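# Leave the box alone and fix the grip

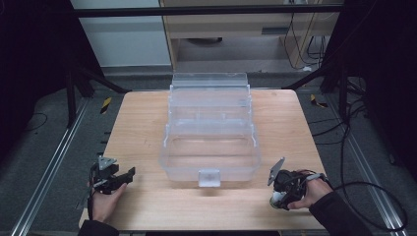

*Stovano Shared Workshop – Hand Tools & Grippers Group*

I've been building hand-held grippers on and off since October, and I've come round to an opinion that gets me into arguments at the tea urn, so I may as well write it down. We spend far too long on motors and not nearly long enough on the bit you hold.

Take the clear storage box. Ours has a hinged lid and a little frosted latch tab at the front, and anybody who has ever put leftovers away could work it half asleep. Now try it with a gripper in each fist! Your fingertips are suddenly hard black fingers that can't feel a thing, and you find yourself peering at a frosted latch against a see-through wall, wondering which of them you're about to pinch.

Libor Kollár, who shares my bench, thinks the answer is a stronger squeeze. He has a drawer of springs and he's very loyal to it. I think he's wrong (he knows I think so, we've had this out over many biscuits). A stronger squeeze on thin plastic gets you a skidding box. What I want is a handle that sits in the palm so well that I stop noticing it, and then all my attention can go to the latch.

The best change I made this year was a strap. A plain grey one, across the knuckles, on the right-hand gripper. Before that I was clutching the thing like a bus rail and my forearm gave up after 13 minutes. With the strap on I did 30, and I only stopped then as I wanted my lunch. It cost next to nothing and there's no code in it, so of course it's the part I can't get anyone excited about.

The cables are my other grumble. Both grippers have one, and a cable has opinions of its own – it pulls, it loops, it waits for your shoe. I've read plenty of build logs, including the long Wandolden one that people here keep passing about, and the cable gets a single sentence if it's lucky. I'd give it a chapter. Where it leaves the grip decides how your wrist sits, and your wrist decides everything else.

I do see the other side. My friend at Lonalport says a machine won't have a sore forearm, so why fuss over mine? Fair enough, but I'm the one doing the moving for now, and if I'm tired and cross then every move I make is a tired, cross move. I wouldn't want anything to learn to open a lid from me in that state.

So my plea to the group is a dull one. Before we order the next pair of motors, could we please spend two evenings on handles? Foam, tape, odd bits of strap, whatever's in the cupboard. Bring your own hands, big or small, as mine are no guide to anyone else's. Libor can bring his springs if he must.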